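May, late afternoon, bench 2

I finally had a quiet stretch to go back to the hum problem on the Cordero preamp, and I'm writing it all down while it's fresh, so forgive the rambling. The short version for anyone in a hurry: the hum is a ground loop between the preamp and the Zitthorpe supply, and the tube I was so ready to blame last month is fine.

I started with the input shorted and the volume all the way up. The hum was still there, steady as you like, so it wasn't coming in on the signal lead. Then I pulled the supply's ground off the chassis and ran it straight to the star point with a bit of the heavy green wire from the Fornbridge box (we're nearly out, by the way, please put it on the list). Big improvement! What was left was a thin buzz that I could only hear on headphones, and only with my hand off the case.
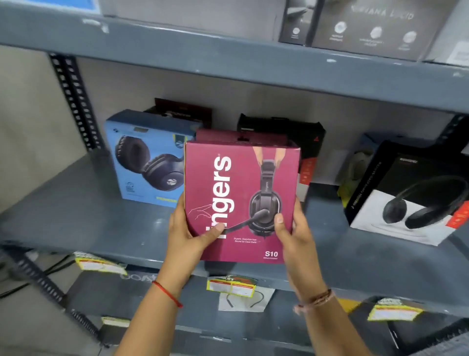 Fingers over-ear headset with a boom mic, in the pink box.

Anyway, the buzz. I swapped the 100 ohm resistor at the input ground for a plain jumper and it got worse, so back the resistor went. Moving the transformer leads did more good than anything else. I twisted them tightly, pushed them down into the corner of the case and taped them there, and I had to turn the volume well past where any sane person would listen before I heard a thing.

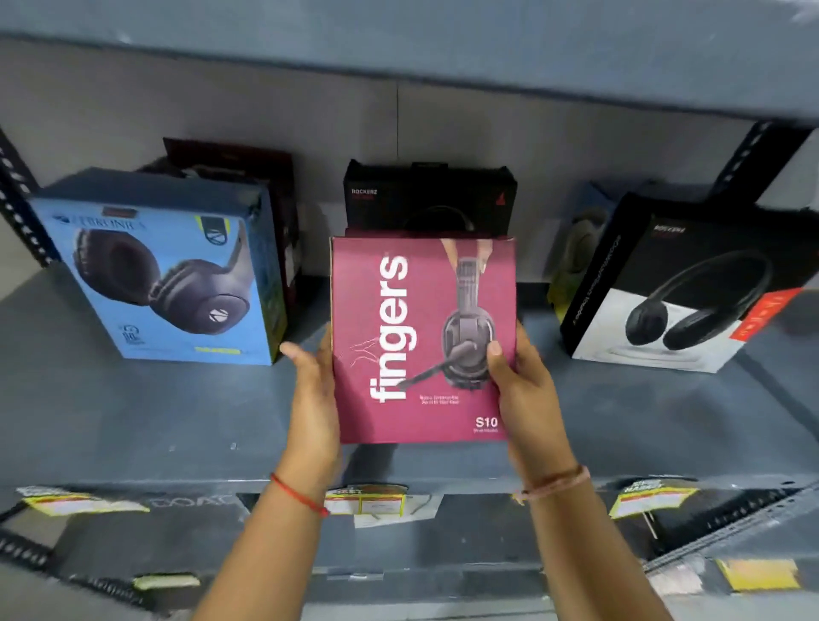
Rail voltage under load came out at 366 on the good meter, which is a touch higher than I'd like, but it held steady through a whole pot of tea. I have not touched the heater wiring. It's ugly, and whoever opens this next will want to redo it, and they have my blessing.

Still to do: proper clamp for those leads (the tape won't last), new feet for the case, and a look at the 800 Hz dip I saw on the Cavel sweep. I suspect the coupling cap. Case is open on the left side of the bench, so please bleed the supply before you put your fingers anywhere near it.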